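Equipment Planning for a Tabletop Arm Station
Project report, Lestau Technical Program, Section 4
Submitted 2020-05-23

1. Purpose

The section was asked to produce a purchase plan for a second arm station in the Cabral lab. The first station was bought piecemeal over several terms, and no single list of its parts exists. The plan had to cover the arm accessories, the work surface, the test objects and the spares, and it had to fit inside one ordering period, which closes in June. The arm itself is already on loan and is outside the budget.

2. Method

We listed every item needed to run the sorting and pushing exercises on the first station. Each item was then put in one of two groups: bought from a supplier or made in house. For bought items we asked for written quotes from Cellavell and Ralurness. For made items we recorded material, print time and the number of failed parts. Labor was not priced, as student hours are not charged to the lab account.

Delivery time was treated as a cost. An item that arrives after the start of the exercises has to be covered by something borrowed from the first station, and that stops work there.

3. Work surface

The largest line in the plan is the table top. A perforated top costs more than a plain one, but fixtures can be bolted anywhere on the grid and moved later without drilling. Ralurness quoted a delivery time of 40 days and Cellavell quoted 90. The Ralurness top was chosen on that basis. The hole pitch must match the existing station, or the mounting hardware cannot be shared. We asked for the pitch in writing before accepting the quote.

A separate wooden board is laid over the table for the pushing exercises. It gives a closed surface, so small parts do not catch in the holes, and it can be replaced when it wears. The budget allows for one board in use and one spare. Maple was kept as the material. A cheaper softwood sample dented under the tool in early trials and was dropped.

4. Tool and mounting parts

The exercises on the board do not call for fingers. A straight rod with a rounded tip is enough to push a block from one place to another, and it removes the gripper from the budget entirely. The saving paid for most of the table top. The rod is held by a clamp and a mounting ring. Both wear at the fasteners, so a spare set was added.

The rod should be ordered in two lengths. With the short one, the body of the arm comes too close to taller fixtures at the back of the table. With the long one, bending at the tip becomes a concern if the arm is commanded below the surface of the board. Our plan lists the long rod as the main tool and the short rod as a fallback.

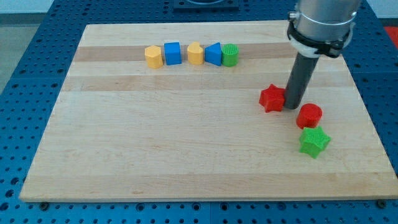 Cabral's lab office replied to the draft that a set of printed blocks should not be listed at zero cost, and asked that filament and reprints be given their own line. The same reply questioned whether one set was enough if both stations were to run the sorting exercise at once.

We accepted both points. The revised plan carries 54 printed blocks across all shapes: cubes, cylinders, stars, hearts and the two prisms. Filament is now a separate line. The print texture on the top faces was left as is, and no sanding or coating is budgeted. Color is fixed at the time of printing, so the spools have to be ordered before the shapes are assigned. Red, blue, green and yellow are the only colors in the plan.

5. Items left out

A second camera was requested by part of the section and is not included. The quotes varied too much to support a figure, and the exercises can be run with the camera already in stores. Safety fencing is covered by the building and was not priced. Storage bins were removed after we found unused ones under the first station.

6. Open points

The written confirmation of hole pitch has not been received. If the pitch differs, the order moves to Cellavell and the start of the exercises slips. The board supplier has not said whether the spare can be cut from the same stock. The clamp part number in the old records does not match the part on the arm, and it must be checked before the spare set is ordered.

Lestau Technical Program | Contact the section office | Copyright 2020 | Back to top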